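Home | Notebook | Bench | Kitchen | Archive | Contact

Print this page | E-mail this entry

Citrus, second go – May, started 9:20 a.m.

Emiliano Nava has decided that the fruit keeping question can be settled with a shelf, a kitchen scale and some patience. I have my doubts, and I'm writing them down at the start so that I can't be accused of finding them later.

The claim, as it came to us from the Gutbridge people: big oranges and small mandarins kept side by side go off sooner than either kind kept alone. They say it with great confidence. I asked where it came from and was told "everyone in the trade knows." I've heard that sentence about wrapping bananas in foil and about putting a slice of bread in with cookies, and one of those didn't hold up when we tried it.

First problem is that we have no idea how old any of this fruit is. The oranges came from Ocampo, the mandarins from the corner store, and neither could say when they were picked. Emiliano thinks it evens out over enough fruit. It would if the two lots were a fair mix, but they're from two different places, and whatever the Ocampo warehouse does to an orange has been done to all of them.

Second problem is weight. A mandarin loses a few grams and that's a real share of the whole thing. A large orange loses the same and you'd hardly notice. So we go by percent of starting weight, which I asked for last time and which got lost somewhere between the whiteboard and the sheet. The scale reads 200 with the 200 gram test weight on it, I checked before we began. Please check it again each morning and write down that you did. A tick is fine.
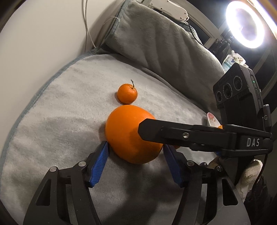

Third, and this one bothers me the most, is touching. Gutbridge says "side by side" and won't say whether that means in contact. If a soft spot starts where two skins meet, that's a pressure or damp story and has little to do with what kind of fruit the neighbor is. Two oranges leaning on each other ought to do the same. So I want three arrangements: same kind touching, mixed touching, mixed with a gap. Emiliano wanted only the mixed touching ones against fruit kept alone, on grounds of shelf space. We cleared the top of the Terach cabinet and that was the end of the shelf space argument.

Stems. Some of the mandarins still have a bit of stem and some don't. I'd bet a lunch that matters more than anything Gutbridge is worried about, because a pulled stem leaves an open spot. Do NOT pull the stems off to make them match. Note stem or no stem in the last column and leave them alone.

11:40. Everything weighed. Two mandarins rejected for soft spots, one orange for a split near the bottom (Emiliano ate it, says it was dry). Room is at 20 C by the wall thermometer, which I trust to within a degree or so. Humidity meter says 60 percent and has said 60 percent every time I've looked at it this year, including when I breathed on it. Treat that number as decoration until someone brings in another one.

Handling: pick fruit up around the middle, set it down, don't roll it. Last time there was a lot of squeezing to see how it was "coming along" and I'm fairly sure we bruised half the results into existence. If you want to know how firm one is, wait until the end and we'll do them all on the same afternoon.

Emiliano has also brought a sample of the Zoltine spray, which is supposed to slow the skin drying out. The sheet that came with it has a very nice graph with no numbers up the side. I'm not against trying it, but it stays in the drawer until this run is finished. If we spray half of them now we'll have two questions and no answers. He agreed, with a face.

Length of run: 9 days, weighed once a day before lunch. I think that's short for oranges, which will sit there looking perfect well past that, and long enough for the mandarins. So a likely outcome is that the mandarins go first in every arrangement, and somebody at Gutbridge reads that as proof. It won't be. The thing to look at is mixed mandarins against mandarins kept with mandarins, and nothing else on the sheet says much.

To do:
– new labels, the tape ones fall off cold skin
– find the other tray
– ask Ocampo again about wax. They said "standard," whatever that is
– no bananas in this room until we're done, and that includes lunch bananas

My guess, for the record: no difference with a gap, a small difference touching, and the same for both kinds. Emiliano's guess is on the back of the sheet and he won't let me read it.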